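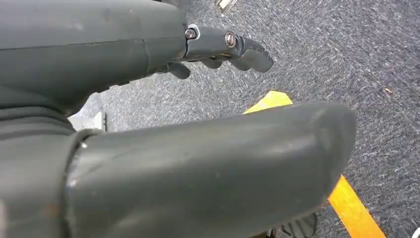 FOR IMMEDIATE RELEASE
Tuesday, May 12, 2026

Nosen Observatory opens its red giant survey to everyone

BILTERHAM - I've been told a press release should put the news in the first sentence, so let me do that. As of this morning, every spectrum from the Nosen Observatory's three-year survey of aging red stars is free to download, use, print on a T-shirt or argue with. That covers 240 stars, most of them followed through at least one full cycle of brightening and fading. I'm Elsa Magnusson, I run the survey, and I'm so happy to be writing this that I skipped lunch to do it.

The stars are what astronomers call long-period variables. They're old, swollen and cool (for stars, anyway), and they slowly pulse. The most famous is Mira, in the constellation Cetus, which you can see with your own eyes for a few weeks when it's bright and then lose completely for months. It takes close to a year to go around once. Ours are mostly fainter cousins of Mira, picked so that something on the list is always up, whatever the season.

Plenty of people measure how bright these stars are, and have for a very long time. Backyard observers do it beautifully, and we leaned on their work from the first week. What we wanted was the color information to go along with it. When you spread starlight out into a spectrum, you can see the dark bands left by molecules in the star's outer layers. In stars like these a lot of those bands come from titanium oxide, and they get deeper and shallower as the star cools down and warms up again. Catch a star often enough and you can watch its atmosphere change with the pulse. Catch it twice a year and you get two nice pictures of nothing much.

So the plan was to keep going back. We used the 80-centimeter telescope on Brokton Hill, which is older than I am and has better manners, and a spectrograph called Sipos that was put together in our own basement workshop. Yusri Lumbantobing designed it and built most of it. I asked Yusri for a quote for this release and got two paragraphs on slit widths, so I asked again.

"Sipos is a simple instrument, and I wanted it that way," Yusri said the second time. "It has one grating and one setting. We can compare a spectrum from the first winter with one from last month and know that the instrument was set up the same way for both."

I'll put in a word for the long version too, because the slit business matters. Air above Brokton Hill is lumpy. On a bad night a star's light smears out and a good part of it misses the slit, and if you aren't careful you end up thinking the star faded. We handle that by observing a steady comparison star before and after each target. It eats up time - I grumbled about it every single night - but the numbers are much better for it, and all the comparison spectra are in the release as well. 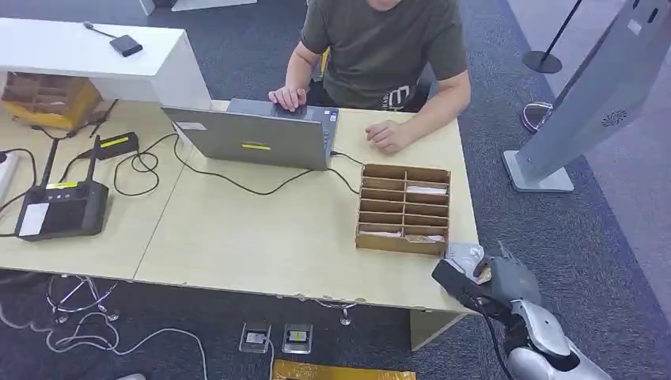

A lot of the past winter went into cleaning up the data. Cosmic rays leave little bright specks on the detector, city light from Bilterham adds a glow with its own set of lines, and our own air puts in dark bands from water and oxygen. The cosmic rays and the city glow we've taken out. The bands from our own air we've left in, with a flag next to every stretch they touch, so that people who have a favorite way of correcting them can use it. If you'd like the raw files instead, those are in a separate folder, with the night logs. Please forgive my typing in the night logs.

What's in there that might interest people? I'll stick to things I'm comfortable saying before the paper has been through review. The first is that no two cycles of the same star look quite alike. People knew that from brightness measurements, but seeing it in the bands is something else. A star will come up to maximum light a bit brighter than last time, and the bands will be shallower to match, and then on the way down it takes a different route. Several of our stars show a delay between the peak in brightness and the point where the bands are weakest. We don't have a full explanation and I won't pretend we do.

The second is hydrogen. Many of these stars show bright hydrogen lines for part of the cycle, which is usually put down to shock waves running outward through the atmosphere. In our data the lines switch on at different points in different stars, and in a handful of cases they were weak or missing for a whole cycle and then came back. I spent an entire cloudy week convinced I'd mixed up two file names. I hadn't. Yusri checked, and then I checked Yusri.

There's also plenty we didn't get. The detector's cooler failed during the second summer, and there's a gap of several weeks where we have almost nothing. Stars low in the south are thinly covered because the trees on that side of the hill have grown. A few targets turned out to be too faint at minimum for the telescope, so for those you get the bright half of the story only. All of this is written up in the notes that come with the files, and I'd really ask you to read them before fitting anything to anything.

The download comes in two sizes. The full set is meant for researchers and has everything, calibration frames included. The small set has one well-covered star per folder, in plain text columns that open in any spreadsheet, with a short guide that assumes you've never looked at a spectrum before. I wrote the guide with high school classes in mind, but if you're a grown-up with a free weekend and a liking for wiggly lines, it's for you too! Both sets may be used for any purpose. We only ask that you mention the Nosen Observatory and the Sipos instrument, and that you write and tell us when you find a mistake.

The survey itself carries on, though at a gentler pace. We'll keep following the stars with the missing hydrogen lines and drop the ones that have behaved as expected. New spectra will be added every month, starting in June, after a quick quality check. And if you observe variable stars yourself, with a telescope or binoculars, please keep sending your brightness estimates to whichever observing group you belong to. A spectrum with no brightness measurement from the same week is a lot harder to use, and on the nights when Brokton Hill is sitting in fog, yours may be the only measurement there is.

We're also holding an open evening on the hill in June, where Yusri will talk about building spectrographs and I'll talk about the stars. If it's clear we'll point the telescope at something red. The date will be posted on the observatory's events page once we've settled on a night when the Moon isn't in the way. It's free, there's no sign-up, and the road is gravel for the last stretch, so take it slow. Bring a warmer jacket than you think you need.

About the Nosen Observatory
The Nosen Observatory is a small research and teaching observatory in Bilterham, with its main telescope on Brokton Hill. It works mainly on variable stars and on low-cost instruments for small telescopes.

Press contact
Elsa Magnusson, survey lead, Nosen Observatory. Sample spectra and light curves are available on request. I'm usually up late and slow to answer before noon, so if you're on a deadline, afternoons are best. Technical questions about the Sipos spectrograph can go straight to Yusri Lumbantobing at the workshop.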